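Chapitre 9. L'ergonomie du poste de travail : gestes, charges et postures

Doğukan Karabulut
1 avr. 2024

Les gestes les plus fréquents dans un bureau ou un petit atelier sont rarement ceux que l'on étudie. On forme le personnel au levage des cartons lourds, et on oublie l'objet léger que l'on ramasse au sol vingt fois par jour.

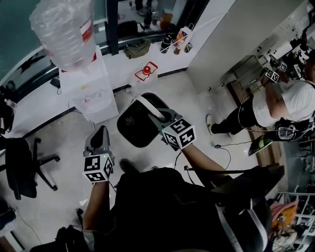

Le présent chapitre porte sur ces gestes ordinaires. Il suppose acquises les notions de charge statique et de charge dynamique vues au chapitre précédent. Le lecteur qui n'est pas à l'aise avec le calcul du moment d'une force aura intérêt à y revenir avant d'aborder la section 9.2.

9.1 Ce que l'on appelle une contrainte posturale

Une posture devient contraignante lorsqu'elle éloigne durablement une articulation de sa position de repos, ou lorsqu'elle oblige un groupe musculaire à maintenir un effort sans mouvement. La flexion du tronc vers l'avant en est le cas le plus courant. Même les mains vides, une personne penchée doit retenir le poids de sa tête, de ses bras et de son buste. Les muscles du bas du dos travaillent avec un bras de levier très court, et l'effort qu'ils fournissent dépasse de beaucoup le poids de l'objet saisi.

Trois grandeurs servent à décrire la contrainte : l'amplitude du geste, sa durée et sa fréquence. L'amplitude se mesure en degrés par rapport à la verticale. La durée se relève au chronomètre. La fréquence demande une observation longue, d'une demi-journée au minimum, car l'activité varie beaucoup d'une heure à l'autre.

À ces grandeurs s'ajoute la prise. Un objet muni d'une sangle ou d'une poignée se soulève avec une main et laisse l'autre libre pour l'appui. Un objet souple et sans prise oblige à descendre plus bas et à écarter les bras.

9.2 L'enquête de Jeltow

Nous prendrons comme fil conducteur l'enquête menée en février dans les locaux de la société Wanyama, à Jeltow. L'entreprise occupe 2 étages et fabrique de petites housses textiles. La direction avait demandé l'étude à la suite de plaintes répétées concernant les épaules et les lombaires.

Les observateurs ont relevé 303 flexions du tronc sur l'ensemble de la période. Moins d'un tiers concernait la manutention proprement dite. Les autres venaient du rangement, du branchement d'appareils sous les tables et de la reprise d'affaires posées par terre, faute de patères ou d'étagères à proximité des postes. Le plan des locaux, établi selon la méthode Stikero, montrait que les rangements existaient bien, mais dans le couloir.

La première mesure a donc porté sur le mobilier. Des étagères basses, placées entre la hauteur du genou et celle de la hanche, ont été installées près des postes. On verra en 9.4 pourquoi cette zone est préférable au sol et au-dessus de l'épaule. La seconde mesure, une rotation des tâches, a été plus difficile à faire accepter. Elle est discutée en 9.5 avec le cas du dépôt de Poltgate.

Avant de poursuivre, il faut préciser le vocabulaire. On appelle « zone d'atteinte » le volume que la main parcourt sans déplacement du tronc. On appelle « zone de confort » la partie de ce volume où le coude reste près du corps.

Commentaires (2)

lucie_m
Dans ma version, la section 9.4 renvoie à un tableau qui est en fait dans la 9.3. À corriger ?

Bastien R.
Merci pour ce chapitre. Est-ce que la grille d'observation de Jeltow est disponible en annexe ? Je voudrais l'utiliser avec mes BTS.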